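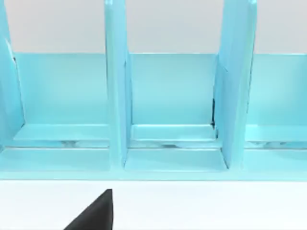 March, gone ten at night

Hands still stink of petrol even after two goes with the green soap, so apologies to this keyboard. Long day on the van, well, on the engine out of the van, and I want to get it down before I forget which bolt went where.

So the carburettor is off at last! I'd been putting it off since we got back from Tratby because the two back nuts are right up against the bulkhead side and you can only get a quarter turn at a time (less if you've got fingers like mine). Lilian Biwott lent me her cranked spanner, the short one, and it was a revelation. Ten minutes and they were both in the tin. I am never giving that spanner back. I will have to give that spanner back.

Inside it was about as bad as I'd feared. The float bowl had a layer of brown muck at the bottom like the end of a pot of tea, and the main jet was half blocked with it. No wonder she was dying on every hill between here and Colbridge. I'd been blaming the coil for weeks and had even bought a new one, which is now sitting in the drawer looking smug. Wycliffe said fuel from the start, back in the autumn, and I told him he was wrong in front of people. I rang him at lunch to own up and he was very decent about it, only laughed for a minute or so.

Soaked all the small brass bits in cleaner, blew everything through with the foot pump, and laid the jets out on an old tea towel in the order they came off. The accelerator pump diaphragm has gone stiff and has a split near one of the screw holes. I had a rebuild kit from Bralex, but the diaphragm in it has 6 holes and mine wants 4, so that's going back in the post. Kauko Karppinen thinks he has the right one in his loft, off the engine he broke up before he moved. He also thinks he has a spare gearbox up there, and how he got that through the hatch I would love to know.

Took the plugs out while I was at it. Three nice and biscuity, number two black and sooty. Did a compression test with the throttle propped open and they're all within 8 psi of each other, which cheered me up no end — I really thought number two was going to be rings. Could just be the lead, it's got a crusty end on it. New set ordered, some 60 quid with the cap and rotor arm, ouch.

Oduor came by at teatime wanting his trolley jack and stayed to hold the torch, mostly pointing it at the ceiling while he talked about the Okoth rally. He wants us to go down in convoy. I said yes before thinking about the brakes.

Still to do: clean the manifold face, cut a new base gasket, find the throttle return spring that pinged off somewhere behind the freezer. Kauko is ringing in the morning about the diaphragm.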